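Une matinée chez Sterkby : les robots et le linge

Le 29/5/23, notre petit groupe de lecteurs a été reçu pour une journée de portes ouvertes organisée par l'atelier Sterkby, à Palville. J'avais demandé la place en janvier, un peu au hasard, et je ne savais pas très bien à quoi il fallait s'attendre. Je travaille dans une blanchisserie depuis longtemps et je lis beaucoup d'articles sur les robots, mais je n'en avais jamais vu un devant moi, à quelques pas, avec du vrai linge de maison. Je vous présente donc quelques photos de cette visite, avec mes remarques. Je m'excuse par avance pour mon français, qui n'est pas ma première langue – Svitlana Kushnir a eu la gentillesse de relire les noms techniques.

La visite était guidée par Salamatu Adjei, qui dirige les essais. Elle nous a expliqué que l'équipe préfère travailler dans des lieux habités, avec des meubles ordinaires et des objets d'enfants. Dans un laboratoire, disait-elle, la table est toujours à la même hauteur et le mur est toujours gris. Dans une maison, le panier peut se trouver sur une petite chaise, et le robot doit accepter cela.

Nous étions 117 inscrits pour toute la journée, divisés en groupes. Le nôtre est passé parmi les premiers. On nous a demandé de rester derrière une ligne et de ne pas parler trop fort, surtout pour que l'opérateur entende sa collègue.

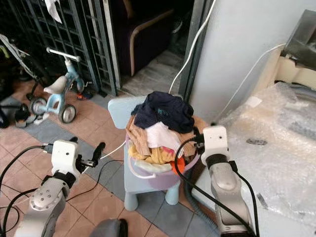

Combien de temps faut-il pour apprendre à un robot à saisir un vêtement ?
Cela dépend surtout du nombre de démonstrations que l'on possède. Chez Sterkby, l'équipe en avait enregistré 2536 au jour de notre visite, et elle considère que c'est encore un commencement, parce que chaque tissu se comporte d'une autre manière.

Cette réponse m'a beaucoup intéressé. Dans mon métier, une nouvelle personne sait trier le linge après deux jours, et elle ne se rend même pas compte de ce qu'elle a appris. Elle sent avec les doigts si elle tient une seule épaisseur ou trois. Une pince à deux doigts n'a pas cette sensibilité, et il faut donc compenser par la vue et par beaucoup d'exemples. Madame Adjei nous a parlé de 547 essais écartés pendant le printemps : la pince avait pris deux vêtements ensemble, ou bien elle avait pris le bord du panier. Ces essais sont quand même conservés. Ils servent à montrer au programme ce qu'il ne faut pas faire.

Un monsieur de notre groupe a voulu savoir pourquoi on ne commence pas par des serviettes, qui sont carrées et toutes pareilles. L'équipe a commencé par là, l'année d'avant, avec un autre système nommé Onton. Le résultat était bon pour les serviettes et mauvais pour tout le reste. On est alors passé au linge mélangé, tel qu'il sort d'une famille, avec les couleurs et les tailles différentes.
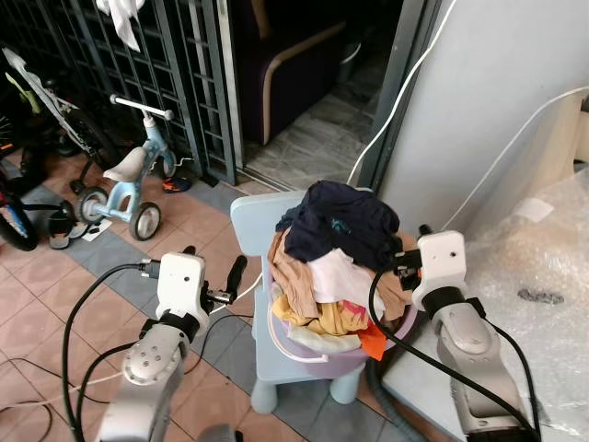
La pince droite tient le bord des vêtements, près du panier. La gauche reste ouverte.

J'ai regardé surtout la question du premier geste. Quand un tas est haut, nous autres prenons le vêtement du dessus sans y penser. Pour la machine, il n'est pas évident de décider où finit un vêtement et où commence le suivant, encore moins quand une manche est passée sous un autre tissu. J'ai posé la question pour les vêtements très sombres. On m'a répondu que les plis y sont difficiles à voir, et que l'équipe travaille encore sur l'éclairage.

Ensuite il y a eu une courte pause avec du café et des biscuits. Sur une table se trouvait le cahier des essais, écrit à la main, que chacun pouvait feuilleter. J'ai aimé ce cahier. On y lit des notes très simples, par exemple « chaussette perdue » ou « recommencer plus lentement ». Svitlana m'a dit qu'elle y écrit depuis le début et que les autres préfèrent l'ordinateur, mais qu'ils viennent quand même chercher chez elle les détails oubliés.

La deuxième partie de la matinée était consacrée aux questions du public. On a parlé du prix (pas de réponse précise), du bruit et de la sécurité. Pour la sécurité, la vitesse des bras est limitée à 300 millimètres par seconde pendant les démonstrations, et l'opérateur garde toujours un bouton d'arrêt à portée de la main. Une dame voulait savoir si la machine pourrait un jour aider sa mère, qui ne peut plus se baisser. Madame Adjei n'a rien promis – j'ai trouvé cela correct de sa part. 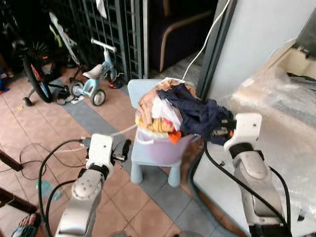

Pour ma part, j'aurais voulu une question de plus, sur le pliage. On nous a dit que le pliage fait partie d'un autre projet, appelé Sheehan, qui n'était pas ouvert aux visiteurs ce jour-là. Je comprends que l'on sépare les deux travaux, mais dans une blanchisserie ils se suivent immédiatement, et un vêtement mal saisi est presque toujours un vêtement mal plié. J'ai laissé cette remarque dans le cahier, avec mon adresse.

Je remercie toute l'équipe pour l'accueil et pour la patience avec nos questions. Si une autre visite est organisée à Palville, je l'annoncerai sur cette page, et les personnes qui n'ont pas eu de place cette fois pourront s'inscrire en premier.

Contact | Mentions légales | © Textes et photos : tous droits réservés | Retour en haut de page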